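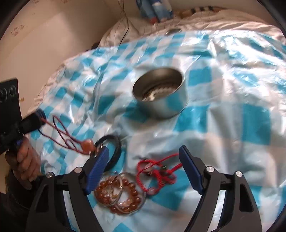
Bracelets and the metal bowl, on the check tablecloth

Wrinkles in plastic tablecloth – how do I get it flat?
Forum: Home and Household > Table and Kitchen Linens

leidy_giraldo
Posts: 623
I sort my bracelets at the kitchen table and use a plastic cloth, the teal, pale blue and white check in the photo. It came folded up small in a packet and it has stayed wrinkled ever since I opened it, back in April. The beads go in the metal bowl and the rest gets spread out on the cloth until I decide what to restring. Two questions. How do I get the creases out without melting it? And is a shiny cloth a bad idea for this in the first place? The overhead light bounces off it so much that I lose small beads in the glare.

Tolland_Rd
Posts: 2394
Hair dryer, low setting, from the back side. Keep it moving and smooth with your other hand as you go. Do one section, let it cool flat, do the next. I have done this with two Brekwood cloths and both came out fine.

marpet
Posts: 88
I would not use a hair dryer. I warped the edge of one that way and it never lay flat again. Put it in the dryer on the lowest heat with a damp bath towel for five minutes, take it out right away and spread it on the table. Books on the corners overnight.

Tolland_Rd
Posts: 2394
Five minutes in a dryer is more heat than a hair dryer on low. Mine has a cool setting and a low setting and I have never warped anything. You were probably too close.

marpet
Posts: 88
I was a foot away. It depends on how thin the plastic is. The thin ones shrink.

sjoberg_lane
Posts: 1059
Leave it in the sun on a warm afternoon. Free and it won't warp. For the second question, yes, I would change the surface. Beads roll on plastic and they follow the creases. I work on a bead mat, the fuzzy kind, and they stay where I drop them. If you don't want to buy one, a hand towel on top of the cloth does most of the job.

leidy_giraldo
Posts: 623
No sun on my side of the building until late, but I can try the balcony around 4 pm. The towel I already tried. The cords were fine on it but the clasps kept catching in the loops.

sjoberg_lane
Posts: 1059
Terry cloth will do that. Use felt or an old flannel pillowcase, folded once.

quietdrawer
Posts: 41
Is the bowl deep enough that you have to dig in it? I used a metal mixing bowl for a long time and everything ended up in one tangle at the bottom. I went to a muffin tin. One bracelet per cup, loose beads in the last row. The dull ones show up better in a light tin too.

leidy_giraldo
Posts: 623
Fairly deep, straight sides. I like it for beads since they can't bounce out. You're right about the tangle if I put more than one strand in there. The cord ones are the worst, that's why they stay out on the cloth. The dark red one with the orange-brown stone knots itself if I look away.

quietdrawer
Posts: 41
For thin cord, tape one end to the table and lay it out straight. Or wrap it around a piece of cardboard with a slit at each end.

marpet
Posts: 88
Seconding the cardboard. Not the tape, it leaves residue and then you have lint on the cord.

Tolland_Rd
Posts: 2394
Painter's tape doesn't leave anything. For the glare, move the lamp to the side and turn off the overhead.

leidy_giraldo
Posts: 623
Update. Gave it two hours on the balcony and the small creases are gone, but the fold lines from the packet are still there. I'm going to try the hair dryer on one corner, from the back, and stop if it curls. Flannel pillowcase is on the table now and I can find my beads again. Still using the bowl.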